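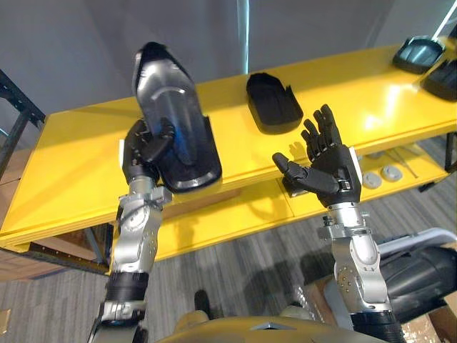
Braços robóticos junto a uma mesa amarela.

Mosa despediu-se na terça-feira, 24/12/24, da antiga parteira da vila, falecida aos 85 anos menos de uma semana depois de ser internada. Quase 200 pessoas encheram a igreja e o adro.

Trabalhou 45 anos na maternidade de Brendatstead e assistiu a 985 partos, segundo o registo que a família guardou. O coro cantou dois hinos escolhidos por ela - ambos sem órgão, como pedira.

O cortejo seguiu a pé até ao cemitério. A missa de sétimo dia será na mesma igreja.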